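Girnstead kitchen robot money goes to vote in March

30 January 2024 – Girnstead will decide in March whether to buy a second robot arm for its shared test kitchen. Binero quoted for the arm, mount and 2 spare grippers. Price not public yet.

What is known: the parts budget for the year is $3000. Of that, $800 is already set aside for replacement finger pads and cables. Cormac Gilmartin, who put the request togther, wants the rest held back until the quote is final.

"We planned for one set of fingers a year and that was too low," he said. "Pots are heavy on them. Lids too."

A rival bid from Batside came in lower but leaves out training and has a longer wait – almost 4 months. Ham site is asking to share the cost, no answer so far.

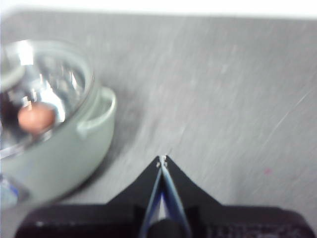
Cookware is a seperate line in the plan. Gilmartin wants lidded pots with side handles bought in matching sizes, so both arms can work on the same tasks. Glass lids stay on the list.

Service contract still open. Binero wants it signed with the order, Girnstead would sooner pay per visit. Written comments to the site office before the March vote.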